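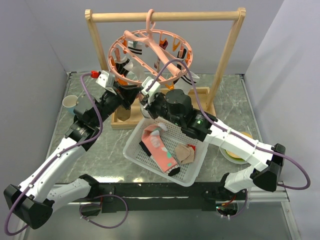

Sock hanger on the Garrido rack, striped sock on the left side of the ring.

Trareck Home Support
Ticket 345
Subject: Round sock hanger tips and drops socks, Garrido tabletop rack
Opened by: Ximena Fuentealba
Handled by: Sebastián Toledo
Product: Garrido tabletop drying rack (wood), with Dotutum round clip hanger (pink)
Status: Closed

Ximena Fuentealba wrote:

I have the Garrido tabletop rack and the pink Dotutum hanger that you sell to go with it. The rack is fine. The hanger is the problem. When I start clipping socks on, the ring goes down on whichever side I loaded first, and then the hook walks along the bar toward the low side. By the time I have a few socks up, the ring is close to one of the posts and a sock is rubbing on the wood.

Second problem, maybe the same one. Some socks come out of the clips. It's mostly the thin ones, and mostly the ones at the back of the ring. I find them on the tray or on the table.

I do socks on Sunday evening and leave them overnight. The rack is on a table with a hard marble-pattern top and doesn't move. I don't have a washing line or a balcony, so this rack is what I have for small things.

Is the bar too smooth, or is the hanger the wrong one for it? I'd like to keep both if possible.

Sebastián Toledo wrote:

Thank you for the photo. The hanger is the right one for the rack. The Garrido crossbar is 18 mm and the Dotutum hook is made to go over anything up to a regular closet rod, so there is some slack between the hook and the bar. A little movement is expected. Traveling all the way to the post is more than we'd expect.

Please check these and tell me what you find. No need to do them all in one evening.

1. Take everything off the ring and hang it from the middle of the bar. Let it settle. Look at it from the front and from the side. Is the ring level?

2. Look at the top of the hook, inside the curve. Is it clean, or is there a shiny film on it? Fabric softener gets on these and makes them slide.

3. Wipe the bar with a dry cloth, end to end. If you have ever put furniture polish or oil on the rack, let me know.

4. Check that both posts are pushed all the way down into the base. If one is sitting high, the bar slopes and the hook will go downhill. You can put a glass marble or a round pencil on the base first to see whether the table itself is level.

5. For the clips, squeeze one open and look at where the two halves meet. They should close along the whole width.

Also, in what order do you put the socks on?

Ximena Fuentealba wrote:

1. Empty ring is level from the front. From the side it leans a little, not enough to bother me.

2. There was a film on the hook. I washed it with dish soap and dried it.

3. Wiped. The cloth picked up some dust. I've never oiled it.

4. The pencil stayed put on the base. The right post was up by 2 mm or so. I pushed it and it went down with a click. I didn't know it clicked. I put the rack together in a hurry when it came and I suppose I stopped when it felt firm.

5. The clips close along the whole width except one, which closes at one corner and gaps at the other. I've turned the ring so that one is at the front where I can see it.

Order: I go left to right. I take a sock out of the basket, clip it on the nearest free clip, and work my way over. Pairs together.

Sebastián Toledo wrote:

The post explains the walking, or most of it. With one end of the bar high, the hook only needs a nudge.

The loading order explains the tipping. The ring hangs from one point in the center, so if all the wet weight is on the left, the left goes down. It will come level again once the right is filled, but by then the hook has already shifted. Please try it like this for the next wash:

Clip the first sock on the left and its partner straight across on the right. Next pair front and back. Then fill the gaps the same way, always one side and then the opposite side. Put thick socks across from thick socks. A pair doesn't have to hang side by side. You can match them when you take them down.

Clip each sock by the cuff with the cuff folded over once. Thin cuffs slip out because the clip has very little to hold. Folding gives it two more layers. If the cuff is very stretchy, clip the toe instead and let the cuff hang.

When you clip something at the back, turn the ring so that spot comes around to the front. Reaching through or over the ring pushes it down and you end up clipping by feel. I suspect the ones that drop at the back were only caught by an edge.

I'm sending a spare clip for the one that gaps. It snaps onto the same peg. Pull the old one straight down, don't twist it.

Ximena Fuentealba wrote:

Tried it with a full load. Big improvement. The hook stayed near the middle, it moved maybe the width of a finger. Nothing on the table in the morning except one running sock, and I hadn't folded that one because it was late.

Two things still.

Turning the ring is awkward. The hook turns a bit with it and then springs back, so the clip I want goes away again as soon as I let go. I have to hold the ring with one hand and clip with the other, and then the ring comes down toward me on the side I'm holding.

Taking dry socks off is the same story. If I pull a sock without opening the clip properly, the whole hanger comes along and swings.

I'm adding a photo with the ring tipped forward on the bar and the laundry basket in front of the rack.
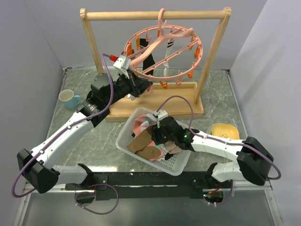

Bondside, November

Sebastián Toledo wrote:

Received, thank you. The basket helps me, because I can see how you've got things laid out. You have it just in front of the rack, in the middle of the table, and that's a comfortable way to work whichever hand you're clipping with.

On the turning: the joint between the hook and the ring should spin freely. If it springs back, it is usually lint in the joint. Take the hanger off the bar, hold it over the sink and run warm water through the joint while you turn the ring back and forth. Give it roughly 10 turns in each direction. Let it dry before you hang it up again. Please don't use cooking oil on it, it will pick up more lint and it can mark light socks.

On the ring coming down toward you: hold it by the hub, where the cross-braces meet, and leave the rim alone. Held at the hub it can't tip much. Your other hand does the clip. This takes a little getting used to if you've always held the rim.

On taking down: move the basket closer, so that its edge is under the front of the ring. Pinch the clip open with one hand and let the sock drop. You don't have to pull anything. Take them off in the same order you put them on, one side and then the opposite side, or the ring will tip while there are still socks on it.

If it still creeps along the bar after all that, there is one more thing you can do. Wrap a narrow rubber band around the bar on each side of the hook, a couple of turns each. It's not pretty, but the hook will stay between them and it comes off without leaving anything on the wood.

Ximena Fuentealba wrote:

There was a surprising amount of lint in the joint. It's a gray felt ring now, in the trash. The hanger turns with one finger.

Holding the hub works. I keep grabbing the rim out of habit but I notice when I do it.

The basket under the ring works for ankle socks. The long ones still catch on the edge on the way down, so I take those off by hand.

Spare clip arrived and is on. It's a slightly different orange from the others. Doesn't matter.

I haven't needed the rubber bands. You can close this.

Sebastián Toledo wrote:

Good to hear. The clips vary a little between batches, sorry about the color.

I've added a line to the Garrido assembly sheet saying that both posts should click when they're fully in.

Resolution notes (internal)
Cause of hook travel: right post not fully seated. Film on hook contributed.
Cause of tipping: ring loaded from one side.
Cause of dropped socks: thin cuffs clipped unfolded, one faulty clip.
Cause of spring-back: lint in hook joint.
Parts sent: one Dotutum clip, orange. No charge.
Return needed: no.
Ticket 345 closed at customer's request.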